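Bramell Manipulation Lab
Equipment Planning Meeting: Minutes

Date: May 25, 2024
Present: Valbona Kos (chair), Crisóforo Bañuelos, Refugio Montes, Tonantzin Barajas (minutes)
Apologies: Ezequiel Beltrán

1. Previous minutes

Accepted with one correction. Item 4 should read "spare wrist cable," singular. Only one was ordered.

2. Budget position

Montes reported $2,924 left in the bench equipment line. The Starkonau invoice for the second arm controller has been paid and is no longer carried as a commitment. Unspent money in this line does not roll over. Orders must be placed before the November close, and delivery may fall after it.

Kos asked whether the calibration service could come out of the maintenance line. Montes said yes, provided it is booked as a service and the parts are quoted separately. Bañuelos to request the quote in that form.

3. Stamping task, consumables and fixtures

Bañuelos presented the status of the stamping task. The arm picks up the red stamp, inks it, and presses it on a sheet of white paper. The items on the bench are stock stationery and none of them is fixed down. He asked for money for fixtures, surface protection and finger covers before the next block of runs. 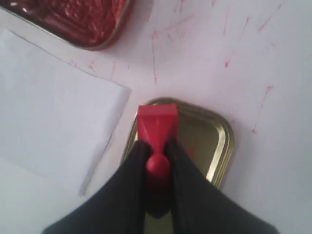

3.1 Surface protection. Red streaks and specks on the white tabletop were discussed. Barajas noted that stray marks complicate any automatic check that looks for red on white. Two options were considered: a roll of disposable white film, or a replaceable top panel. The film is cheaper but wrinkles under the paper. Agreed to buy the panels, two pieces, from Ledesma at $285 for the pair.

3.2 Tin holder. The tin of red and the gold tray are to sit in a single printed base with a lip, screwed to the panel. Barajas has a drawing. Material is in stock, so no purchase is needed. Kos asked that the base leave clearance for both fingers on approach, including when the stamp is tilted.

3.3 Paper clamp. Deferred. Beltrán had comments on this and was not present.

3.4 Finger covers. Current practice is to replace covers when someone thinks they look worn. Montes objected that this cannot be budgeted. Agreed to replace on a fixed interval of 300 cycles for the rest of this period and review the interval afterward. Bañuelos to keep the log on the bench sheet, with the cycle count entered at the end of each session.

4. Bench lighting

Barajas proposed two Lunosine panel lights with diffusers, mounted left and right of the bench. In her view the wrist camera view washes out toward the corners, and exposure settings alone will not correct it. Quoted price is $600 for both, mounts included.

Montes asked whether one light would do. Barajas said a single light leaves a shadow from the gripper on whatever is under it, and she would prefer to wait for two than to buy one. Approved for two. Mounts must not use the arm base plate.

5. Second gripper

Kos reported that the supplier has not confirmed compatibility with the older tool flange. No order until this is in writing. If an adapter plate is required, its cost is to be shown as part of the gripper price.

6. Actions

Bañuelos: calibration quote, service and parts separate; finger cover log.
Barajas: print and fit the tin base; order lights.
Montes: raise the Ledesma order; circulate the revised balance.
Kos: written confirmation on the flange.
Beltrán: paper clamp comments, by email.

7. Next meeting

To be set by Kos once the flange question is answered.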